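Sunday was supposed to be taxes. By ten in the morning I was online reading arguments about test tube racks, so you can guess how the taxes are going.

I bought a wooden one in May, from a shop in Tratbridge that sells old lab stuff to people with no lab. The plan was to root cuttings in it on the windowsill, like everyone else. The plan lasted until I remembered that I kill plants. What I do have is a box of food coloring and a childhood grudge about never getting the good chemistry set. 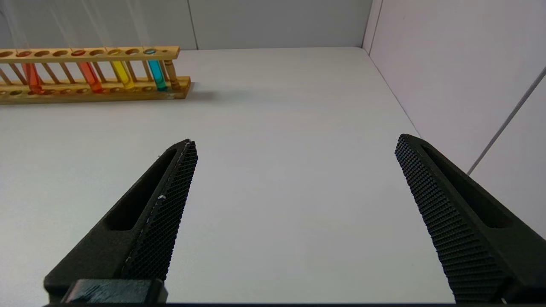
The good chemistry set, for the record, was the Grosden. It had its own stand and a booklet that smelled of glue. My cousin got it. I got a calendar.

My desk used to be covered. Mail, cables, a stapler with no staples, two mugs at any given time. I moved all of it to a chair, and the chair is now a problem for another post. I will say that a white table makes almost anything on it look like it was put there on purpose.

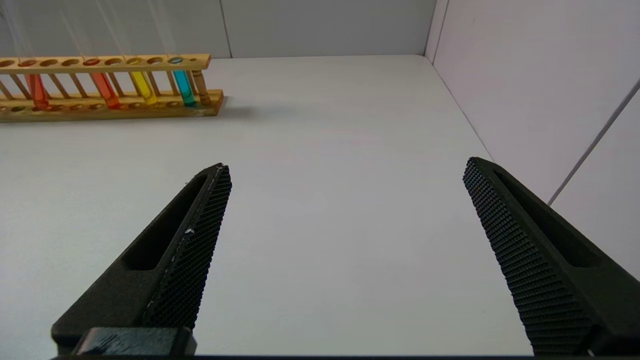

Wood was the sticking point. Half the people in that argument want plastic, which you can throw in the dishwasher, and the other half want metal, which you can probably throw at the first half. I can't defend wood on practical grounds. It will stain the first time I'm careless with the red. But somebody went to the trouble of turning that end post, on a thing whose whole job is to hold glass upright, and I've paid more for furniture with less effort in it. The honey color helps too. Plastic only ever looks like plastic.

Mixing the colors is harder than it sounds. Orange wants to be red. Red, if you're stingy with the drops, wants to be orange, and I ended up with two neighbors that only I can tell apart with any confidence. Yellow is foolproof, so I like yellow. The blue I'm proud of – it leans turquoise and took most of an hour I owed to the government. 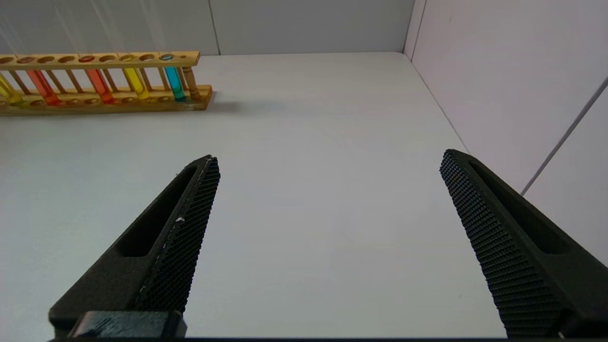 *Natalia Barrera*

I haven't filled every hole and I don't plan to. A full rack looks like a store display. Green is next, if I can make one that doesn't look like mouthwash, and after that I really do have to find the W-2.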